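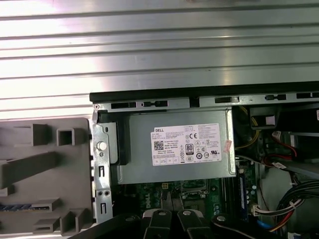 Desktop teardown, Dell power supply still in the chassis.

Equipment planner wanted for our teardown line (part-time, could grow)

Hi! I'm Myrtle Escobedo and I run the computer recycling side of Nendov. We take apart old desktops and sort what's inside, and we're getting ready to spend real money on robot arms. I need a person who likes spreadsheets and doesn't mind getting their sleeves dirty, because I've been doing the budget at my kitchen table and it shows.

We have one arm now and want to be at 4 by December. Before I sign anything I want a proper plan – grippers, trays, spare fingers, power, floor space, service contracts, the works. I have quotes from Grodix and Justari sitting in my inbox and they don't even list the same things, so your first job would be lining them up side by side. Then we'd figure out together which steps are worth automating. Lifting out a power supply is one thing, but all those cables and little plugs around it are another, and I'd love a second opinion before we buy tooling for that part.

The hours are 28 a week, mostly mornings, and you'd be in the shop for most of them. Demetrius Blackwood runs the bench and will want you standing next to him for the first week or so (bring comfy shoes).

You should have bought equipment for a shop, lab or warehouse before, and be okay calling a vendor back to ask why shipping went up. Programming is nice but I won't quiz you on it. We go through about 300 desktops a month, so if you've ever worked out a cost per unit, tell me about it!

To apply, send me a resume and a few lines on something you bought for work that you'd never buy again. The job starts with a 90 day trial, fully paid.

Contact: Myrtle Escobedo, Nendov hiring | © Nendov | Back to top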